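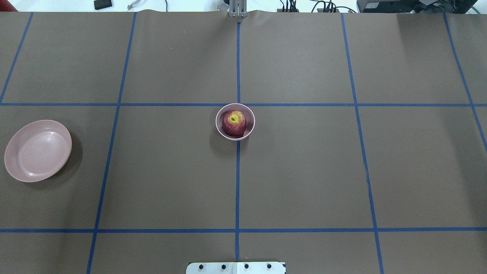 About > The Show > Who We Are

Search this site Go

Hi, I'm Wakana, and this is the page where I'm supposed to tell you who we are. Plakodska is a podcast about things people repeat without checking. Does cracking your knuckles give you arthritis? Do you really lose most of your body heat through your head? Somebody's uncle says so, you half believe it, and then it's stuck in there for life. We pick one or two of those every episode, go and read the studies (the whole paper, not the press release) and then sit down and argue about what we found.

It started at my kitchen table with Lawal Edet, a bag of pretzels and one microphone we kept sliding back and forth. You can hear the sliding in the first 8 episodes. We've left them up because people seem fond of them, but if you're new, please begin with episode 22, the one on whether sugar makes kids hyper. By then we'd bought a second microphone and Lawal had stopped reading the footnotes aloud!

The name, since everybody asks, doesn't mean anything. Lawal typed it into the sign-up form as a placeholder and the hosting company wouldn't let us change it for free.

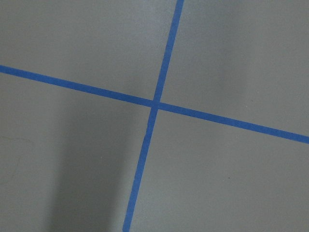 Žofie Tichý wrote in to say that we were far too easy on the old carrots-and-eyesight story, and that a vitamin A shortage is a real cause of vision trouble in plenty of places, so calling the whole thing a myth was sloppy. She was right. We read her letter on the next show and redid the segment, and it's a much better segment now. That's pretty much how corrections work around here — you tell us, we look it up, and if we blew it we say so at the top of the episode, before the music.

We record in a small room behind the Hovenis bookstore, which closes early enough that we don't have to whisper. The furnace clicks. If you listen on headphones you already know the furnace.

Most episodes run under an hour. There's a main claim, a shorter one from the mailbag, and then a guest if we can find a guest who'll put up with us. Guests have to bring at least one source we haven't read, and they get to pick the closing question (the one about which animal is the most overrated got us more mail than anything on vaccines or fluoride ever has, and I still stand by dolphins).

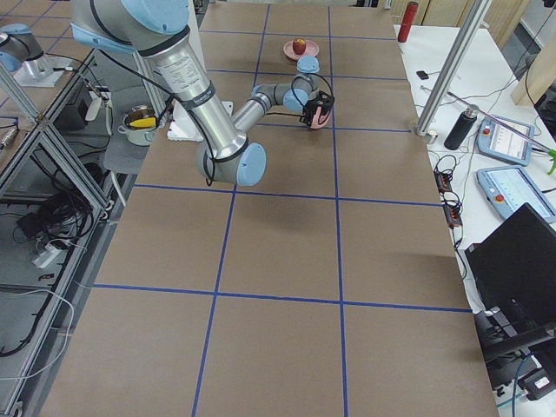 Eylül Saraç asked in the comments whether we take money from anybody we talk about. Nope. Listeners chip in through the Amato page and that covers hosting, the room and the occasional journal article we can't get at the library. We don't run ads for supplements, mattresses or anything that claims to boost something. We did say yes to a local bakery once and were paid in rolls, so there's your full disclosure.

If you want to send us a claim, please tell us where you heard it. "My dentist said" and "I saw it on a mug" lead us to very different places! We can't answer medical questions about you personally, and we won't settle bets between spouses anymore. August is our month off, so mail sent then sits until we're back.
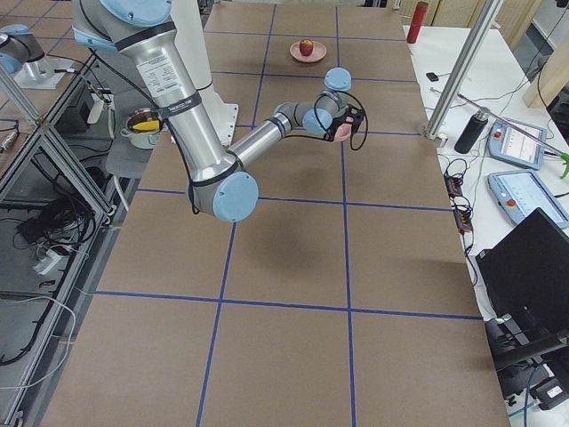 Wakana Nagano

One more thing and then I'll let you go listen. Nestor Lagman edits every episode and writes the show notes, with all the links, and he'd like it known that the links do get checked. If you find a dead one, tell him and not me.

Filed under: Behind the Mic, New Listeners, Skeptic Stuff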